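Associação de Moradores do Bairro Driselier
Ata da reunião ordinária de 2020-07-18

Local: salão da Rua Potgieter
Início: 9h30
Presidência: Mpho Moodley
Presentes: 30 moradores, conforme lista assinada e arquivada na secretaria

1. Abertura e aprovação da ata anterior

Mpho Moodley abriu a reunião e pediu que todos mantivessem a distância entre as cadeiras e não retirassem a máscara. A ata da reunião de fevereiro, última realizada antes da suspensão dos encontros presenciais, foi lida. Houve uma correção: no item sobre a iluminação da travessa Stemik, onde constava "poste retirado" passa a constar "poste a ser retirado". Com essa alteração, a ata foi aprovada sem votos contrários.

2. Contas

Foi apresentado o extrato do período. O saldo em caixa na data da reunião é de R$ 3.918. Desse valor, R$ 2.212 estão reservados para a obra da calha do salão, aprovada em fevereiro e ainda não iniciada. A empresa Trerel, que havia dado o orçamento, informou por telefone que mantém o preço até o fim do mês seguinte. Uma moradora perguntou se a reserva poderia ser usada para outra finalidade enquanto a obra não começa. A mesa respondeu que não, pois a destinação foi votada em reunião e só outra votação pode mudá-la. O extrato foi aprovado.

3. Horta comunitária

A horta ficou sem escala de rega entre março e maio. Parte dos canteiros do lado do muro se perdeu e terá de ser replantada. Os canteiros junto ao portão estão em produção. Ficou combinado o seguinte:

A rega passa a ser feita de manhã cedo, por uma família de cada vez, conforme tabela a ser colada no portão.
A mangueira velha será descartada. A nova fica guardada no armário do salão e a chave, com a secretaria.
Os oito canteiros do lado do muro serão limpos antes do replantio. Quem tiver enxada deve levar a sua.
Não se planta mais nada de porte alto encostado ao muro, a pedido do vizinho dos fundos.

Discutiu-se a divisão da colheita. Até fevereiro, cada um colhia do próprio canteiro e o que sobrava era deixado na porta do salão. Alguns presentes disseram que o sistema não funciona mais, porque muita gente deixou de passar por ali. Foi proposto juntar a produção em cestas e entregá-las nas casas dos moradores mais idosos, começando pela parte alta da Rua Potgieter. A proposta foi aprovada por maioria, com duas abstenções. A entrega será feita no portão de cada casa, sem entrar.

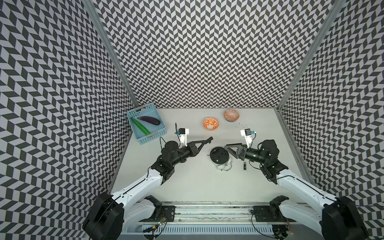 Tempo de leitura: 4 minutos

Sobre o conteúdo das cestas, ficou decidido que só entram legumes inteiros, como berinjela e pepino. Folhas ficam de fora por enquanto, já que murcham até o fim da entrega. Cestas vazias devem voltar ao salão na semana seguinte. Quem quiser ficar fora da lista avisa a secretaria por telefone.

4. Iluminação da travessa Stemik

O pedido de retirada do poste inclinado foi protocolado novamente na prefeitura, com fotografias. O primeiro protocolo venceu sem resposta. Dois moradores relataram que a lâmpada do trecho da escada apaga e volta várias vezes por noite. Será feito um pedido separado para a lâmpada, a fim de que um assunto não atrase o outro. Mpho Moodley ficou responsável por acompanhar os dois.

5. Uso do salão

O salão continua fechado para festas. As reservas feitas antes da suspensão podem ser remarcadas ou ter o sinal devolvido, à escolha de quem reservou. Foi pedido que a devolução ocorra em até 30 dias a partir do pedido por escrito, e a mesa concordou.

As aulas de costura pediram para voltar com turma reduzida. Houve opiniões divergentes. Parte dos presentes considera cedo; outros lembraram que a sala dos fundos tem janelas dos dois lados e porta própria. Postas em votação, as aulas foram autorizadas com no máximo oito pessoas na sala, contando a professora, e janelas abertas durante todo o horário. A autorização vale até a próxima reunião, quando o assunto volta à pauta.

6. Assuntos gerais

Foi reclamado o barulho de obra antes das sete da manhã na esquina da Rua Potgieter. A secretaria enviará carta ao proprietário.

O portão lateral do salão está emperrando. Um morador se ofereceu para lixar e pintar, com material pago pela associação mediante nota.

Perguntou-se sobre a feira de usados. Fica adiada, sem nova data.

Foi solicitado que os avisos sejam também afixados no mural, para quem não usa o grupo de mensagens. Aprovado.

7. Encerramento

A próxima reunião será convocada com uma semana de antecedência, pelo mural e pelo grupo. Nada mais havendo a tratar, a presidência encerrou os trabalhos às 11h20. Esta ata foi lavrada pela secretaria e segue assinada por Mpho Moodley.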